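3.2 Household cooking diaries, Cloddale and Zallberg

Diaries went out in March to renters in both towns. 129 households returned a usable booklet, giving 2,168 meal entries. Of these 1,414 were evening meals and only those are analysed here. Breakfasts too patchy - many people just wrote "toast".
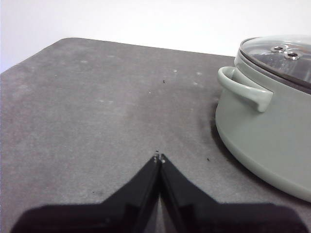 Coding followed the Drilitden scheme with one change. Reheated leftovers were split from fresh cooking, as the original lumps them together and this hid most of the weekday pattern. Meals eaten out were dropped. Takeaway kept, but only where it was eaten at home.

Renters without a fixed stove leaned heavily on single benchtop appliances. Rice, soup, noodles, one-pot curries. Not suprising given kitchen size, though the Cloddale flats were larger on paper. 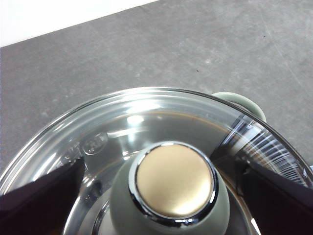

Figure 4. Glass pot lid with green knob, from above.

Lids came up more than expected in the free-text column. Respondents wrote about steam, boiling over, where to put the lid down when the bench is full. Sisodia estate households (n = 70) mentioned bench space most often, and several had given up on cooking for guests altogether.
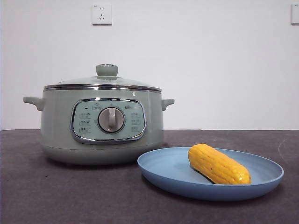 Energy cost was the other recurring theme. Cooking late to catch the off-peak tariff, or doing a double batch and freezing half. Portion sizes were self-reported and we dont put much weight on them.
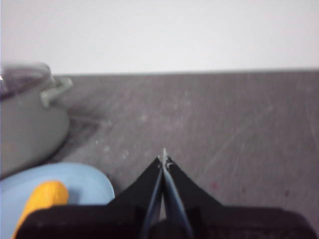

Two limits. The diary ran in one season only, so salads and barbecues are under-represented. And whoever did the cooking filled in the booklet, so the views of other household members are missing - see section 5.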